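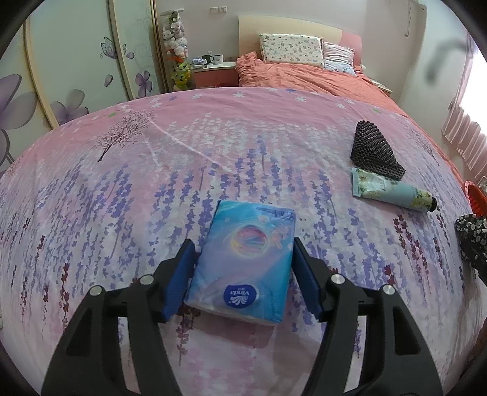 Bedroom 2, front bed, mid-sort. Tissues, hand cream and the rest still to go to their places.

Ploltance Home Support — progress report
To: Poduval Fund
From: Martim Fonseca
March 1, 2019

Sorry this is short, writing between visits. Full figures come with the May report.

Where we are

Bedrooms took most of this period. Kitchens are done apart from one pantry, bathrooms done, hall closets half. Bedrooms are slower than I planned for. Everything small ends up on the bed and the bed is the only flat surface big enough to sort on, so we clear it, sort on it, clear it again.

Items sorted and logged to date: 927. Of those 270 are bedroom items. Households visited: 27. Still on the list for a second visit, the two on Plunlow Road and the one with the stairs.

Bedroom 2 (the one at the top)

Two beds in here, the pink quilt with the lavender stalks on it and the coral-orange duvet behind. Started with the pink one. Tissues go to the nightstand, one pack out and spares in the drawer. Hand cream next to them, it was turning up in a different spot every visit. Black with white flowers — that goes in the fabric pile, to be folded with the rest once we have shelf room. The black mesh cone is on the "ask" list, I don't want to put it away somewhere the family won't look.

Duvet bed still to be made. Pillows stay as they are, the white one with the little print and the pink striped one, family was clear on that.

What worked

Small things first, fabric second. We did it the other way in the first few homes and kept finding lip balm and hair ties inside folded piles. Changed it and the second visits got shorter.

One "ask" list per room, on paper, left on the door. People fill it in when we are gone. Better than phoning.

Fidby trays for nightstand drawers. Cheap, fit nearly all of them, easy to wipe. Will reorder.

What didn't

Labels. Families peel them off or they fall off by themselves in the bathroom. Stopped using them exept in pantries.

Half-day slots for bedrooms. Not enough. A room with two beds needs the whole day, and if we stop at lunch somebody has to sleep in a bed full of hand cream and socks. Have moved the remaining bedrooms to full days, which pushes the last homes back. Should have asked you first, apologies — tell me if its a problem.

Money

On budget for supplies. Over on travel, mostly the return visits above. I would like to move the unspent training line across to cover it. No new money asked for. Receipts are in the shared folder, two parking ones missing and I am chasing them.

Next

Finish Bedroom 2, both beds made and the ask list answered.
Last pantry.
Closets, the other half.
Second visits, Plunlow Road first.
Short call with each household a few weeks after we finish, same four questions as last time.

Need from you

A yes or no on the travel line.
The new report template, if there is one. I am still on the old form and it has no box for second visits, so I've been writing them in the margin.

Martim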